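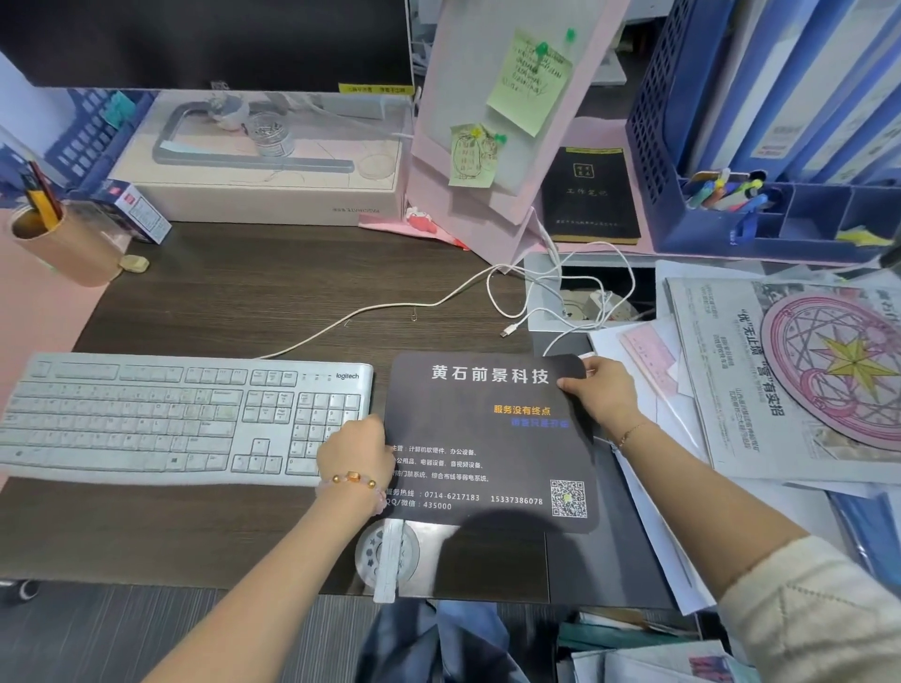

Flypast for the Skustia memorial service - route and road closures?

bandiletti_lane
Does anyone have the route for the flypast in February? The council page only says it passes over the church. My mum wants to watch but can't walk far.

Kestrel50
It comes in over the reservoir and follows the river to the church. Fluleck Road is shut to traffic from the war memorial to the bridge. Best view is from the playing field, and there are benches by the gate.

mossgate
Am I the only one who thinks a flypast is a bit much? The family asked for a quiet service. The money would be better given to the hospice.

Kestrel50
The family asked for it. It was in the parish newsletter. The aircraft is on its way back from another event, so the village isn't paying.

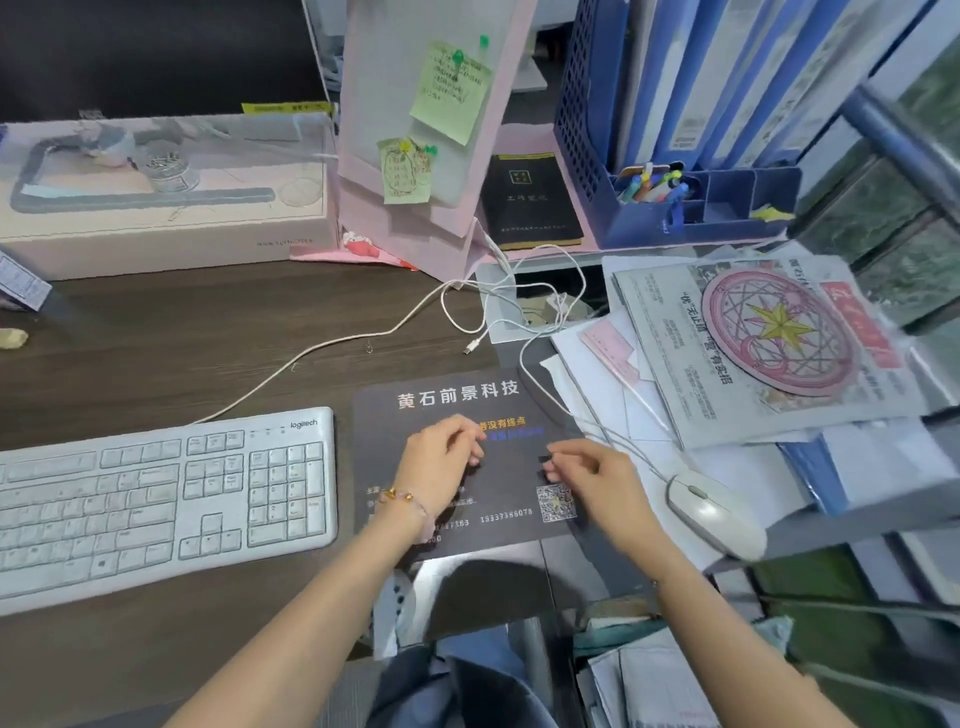

The newsletter also says there are 70 seats in the church and 50 of those are for family and the regiment. Everyone else is asked to stand outside, where there will be speakers.

mossgate
Fair enough, I hadn't seen the newsletter. I still think closing the road all morning is too long. The 21 bus goes that way.

omerovic_bakery
We're on Fluleck Road and were told 30 minutes either side of the service, not all morning. The Omerović shop will be open as usual and we'll stop serving for the silence.

mossgate
The sign by the bridge says 8am to noon.

omerovic_bakery
Then the sign and our letter don't match. I'll ring the council and post what they say.

bandiletti_lane
Thanks all. Is there anywhere to park near the playing field?

Kestrel50
Behind the scout hut, but get there early.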